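Footwear Merchandising, Unit 6
Release Calendars and Colorway Planning
Handout prepared by Lucian Munteanu
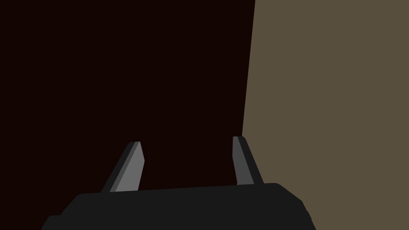
6.1 Terms

A model is the shoe as tooled: last, midsole, outsole and upper pattern. A colorway is one set of colors and materials applied to that model. Two colorways of one model share tooling and normally share a size run. They do not share a style code. Each colorway has its own code, and each size under that code has its own stock number.

A general release goes to all accounts that carry the model. A limited release goes to a named list of accounts. Students often use "limited" to mean a small quantity. In this course it refers to the account list only.

6.2 Worked case: the Cozma

The Cozma is a basketball shoe from Brotitz. The launch plan has 2 colorways, Slate and Clay. Slate is a general release. Clay is limited and follows later in the season.

Total first order: 2930 pairs
Clay: 400 pairs
Slate: the remainder, 2530 pairs
Accounts receiving Clay: 40

An even split gives ten pairs of Clay per account. Ten pairs will not cover a full men's size run with any depth in the middle sizes, so an even split is a poor choice here. Zamfira Filip's allocation sheet (reader, section 4) weights each account by its sales of the previous model in the line, the Iltum. Use her method in the exercise. Note that she drops half sizes above 12 before weighting and does not put them back.

6.3 Order of dates

Work backward from the shelf date.

Shelf date: the first day an account may sell the pair.
Delivery window: closes before the shelf date. Late accounts do not get an extension.
Image release: product shots go to accounts and press. Style codes must be final.
Color lock: no change to dye or material after this point.
Sample review: one size only, usually men's 9.

A slip at color lock moves every later date. A slip at image release moves nothing in the factory, but accounts may cancel if they have no pictures to sell from. Keep the two kinds of slip separate in your answers. Last term's papers mixed them up.

6.4 Leaks and early pairs

Color information often gets out between sample review and image release. A leaked sample may differ from the retail pair in lace color, lining or tongue label. Do not treat a leaked sample as evidence of the final colorway. Mostafa Ghoneim's note on the Clindum running shoe covers a case where the sample had a gum outsole and the retail pair had a white one. Returns were filed as "wrong item" and counted against the accounts. The coding error was corrected in the next reporting period.

6.5 Exercise

Allocate the Clay pairs across the account list in the reader. Show the weight used for each account. State your rounding rule and apply it throughout. Any pairs left after rounding go to the account with the highest weight.

Written answers go to Lăcrămioara Bălan by Saturday, April 4, 2026. Spreadsheets are accepted if the formulas are visible.

Reading for Unit 7: Manole, "Markdown Timing in Team Footwear," first half.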